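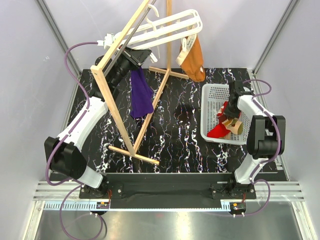
*Wooden drying stand, set up on a flat surface.*

## 4. Hanging and drying

This section covers day-to-day use of the Hula drying stand. It assumes you have finished Section 3 and that all the screws are tight. If the stand rocks when you push gently on the upper rail, go back to Section 3 before hanging anything on it.

### 4.1 Choosing a spot

1. Pick a flat, level floor or counter that won't be harmed by drips. Tile, stone and sealed concrete are all fine. On bare wood or carpet, put down a mat first.
2. Leave at least 6 inches between the stand and any wall. Clothes that touch a wall dry slowly and can leave a damp mark on the paint.
3. Keep the stand at least 3 feet from heaters, stoves and fireplaces.
4. Open a window or run a fan if the room is small.

**Caution:** Do not use the stand on stairs, on a bed, or on a balcony in windy weather. A full load catches the wind and the stand can go over.

**Note:** Direct sun is good for whites and towels. It will fade dark cotton over a season, so turn dark items inside out or keep them in the shade.

### 4.2 Before you hang the wash

1. Run the spin cycle at the highest speed the care label allows. Clothes that drip when you lift them out of the machine need another spin.
2. Take the load out within 20 minutes. Creases set while wet clothes sit in the drum.
3. Shake each item once, firmly, and pull the seams straight.
4. Sort as you go. Heavy items (jeans, towels, sweatshirts) in one pile, light items in another, socks and underwear last.

Hand-washed items should be rolled in a dry towel and pressed before hanging. Do not wring wool.

### 4.3 Loading the stand

A basket beside the stand saves a lot of bending and keeps clean clothes off the floor. Any basket with holes in the sides will do.
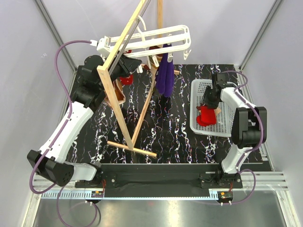
*Stand with a perforated plastic basket to its right.*

1. Start with the heaviest items. Hang them close to the legs, where the frame is strongest.
2. Balance the load. If you hang a towel at one end, hang something of similar weight at the other.
3. Fill in with shirts and other light pieces. Leave a finger's width between items so that air can get through.
4. Hang shirts by the hem or put them on hangers. Pegs at the shoulders leave marks.
5. Lay sweaters flat on a towel. They will stretch if hung wet.

**Caution:** Do not let children climb or swing on the stand, even when it is empty.

### 4.4 While the clothes dry

Turn thick items after 45 minutes, or when the outside starts to feel dry. Waistbands, pockets and cuffs are the last parts to finish – check these before you take anything down. In December and other cold months, expect drying to take a good deal longer, and cut the size of the load if clothes start to smell musty.

If you use the Widis clip-on fan (sold separately), point it along the length of the stand. Clean its grille once a week during heavy use.

### 4.5 Care of the wood

- Wipe the rails with a dry cloth after each load.
- For stains, use a damp cloth and a drop of dish soap. Dry the wood right away.
- Do not use bleach, solvent or furniture polish. Polish can come off on clothes.
- Rub rough spots lightly with fine sandpaper, along the grain, then wipe off the dust.
- Tighten the screws every 3 months. Turn them by hand only – a power driver can split the wood.

**Note:** Small changes in color are normal and do not affect strength. Stop using the stand if you see a crack near a screw.

### 4.6 Spare parts

Screws, feet and rails can be ordered from Stusex or from any Gillies store. Have the model name ready, and say which part of the stand the piece is for. Do not fit screws longer than the ones supplied.

*Section revised 10th January by Blair Cairns. Replaces the loose sheet packed with earlier stands.*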